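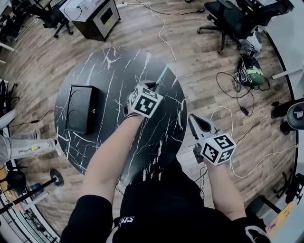
4.2 Changes in Daily Work

Before the Ornerum system was introduced, packing staff at Dorel handled every item by hand and learned the work beside a senior colleague. Since February, 13 of the 34 employees in the unit have spent part of each shift demonstrating tasks with a pair of hand-held grippers. The demonstrations are used to train the robot cells on the packing line.

Figure 3. Demonstration work with two hand-held grippers at a round table. The marker cubes carry printed black-and-white patterns. A lidded black box rests on the tabletop.

The change altered how employees described their own skill. Several reported that they had never before had to think about the order in which their hands moved. One packer stated that she now worked "slower and more on purpose," and that the habit followed her back to the line. Others found the repetition tiring – a full session calls for 400 demonstrations – and asked for shorter turns.

Pay grades were not revised during the study period. Tin-yau Wan, shift lead at the site, considered this the main source of complaint, as demonstrators were still rated by parcels packed. Of the 523 comments collected through the staff survey, those on rating outnumbered those on job loss. The same pattern did not appear at Brokaro, where demonstration hours were recorded separately from the start (see Section 5.1).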